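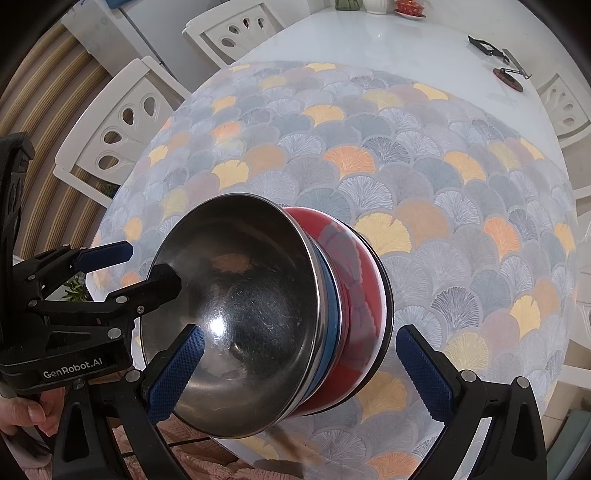 What happens to people's jobs when a workplace brings in automation?
Most jobs stay, but the tasks inside them get moved around. Some tasks go to a machine, some stay with the person who always did them, and a few turn up that did not exist before.

Chapter 7
Sharing the Work

Pick any job you know well and try to write down everything it involves. Clearing tables at a canteen looks like one job from the outside. Write it out and you get carrying, stacking, sorting, scraping, wiping, checking for chips, answering a customer who wants the restroom, and remembering that the big bowls go on the bottom shelf. A machine may be very good at one of these and hopeless at the next! That is why this chapter starts with tasks, and leaves job titles until Section 7.3.

Our main case is Skolano, a catering company that runs staff canteens and serves 183 people at its largest site. In March the company began moving part of its dish handling to an automated line built by Truvik. Before the line arrived, the dish room crew worked in two shifts and every piece was picked up, turned and racked by hand. Afterward the line took over racking the standard plates. Mixed stacks, serving bowls and anything with an odd shape stayed with the crew, who also took on a new task: deciding what goes to the line and what does not.

That last task is easy to overlook, and we think it is one of the most interesting in the whole chapter. It calls for quick judgment, it changes with the menu, and the people who do it well are usually the ones who spent years doing the old work.

Why dishes are hard

Think about how you pick up a bowl that has another bowl sitting inside it. You feel the weight, you shift your thumb, you tighten your hold a little when something slides. You do all of it while talking to someone across the room. For a gripper with two fingers, each of those steps has to be worked out. Where should the pads press? How hard? If the fingers close on the outer bowl, what holds the inner one?
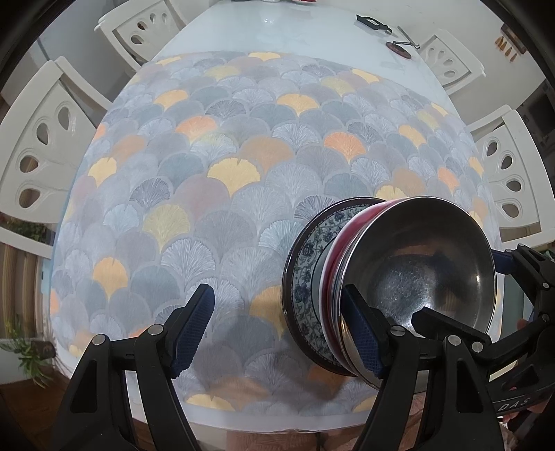
Figure 7.1 Gripping a stack of unlike dishes: a patterned plate, a red bowl and a stainless steel bowl.

Look at the materials in Figure 7.1. Polished steel throws back light from the room, and that can confuse a vision system. Porcelain chips. Rims of different sizes sit at different distances from the pads, so a grip that suits one piece may barely touch another. A good exercise is to try this at home with two wooden spoons in place of your fingers - you will learn more in five minutes than we can tell you on a page.

What changed for the crew

At Skolano the first weeks were uneven. The line stopped often, and the crew had not been shown how to restart it, so they waited for a technician. Once they were trained to clear the simple stops themselves, the waiting shrank and the mood in the room improved a good deal. Workers reported less strain in the wrists. They also said the room was louder and that there was less chance to talk, a cost that had not appeared anywhere in the plan.

A second case, the Moen bakery, went the other way. Moen tried a tray-loading system for three months and then took it out, keeping only the conveyor. We will follow both cases side by side, and you may be surprised by which crew was happier at the end.

Key terms in this chapter

Task: a single piece of work with a clear start and finish.
Handover: the point where work passes from a person to a machine, or back again.
Exception: an item or event the machine is not set up to deal with.
Task map: a chart of who or what does each task. We use the Flukach layout, explained in Section 7.2.

Before you read on

Choose a workplace you can visit or remember in detail. List the tasks of one worker there for a single hour, in order, and mark each handover you find. Keep the list - you will need it for the task map in Section 7.2.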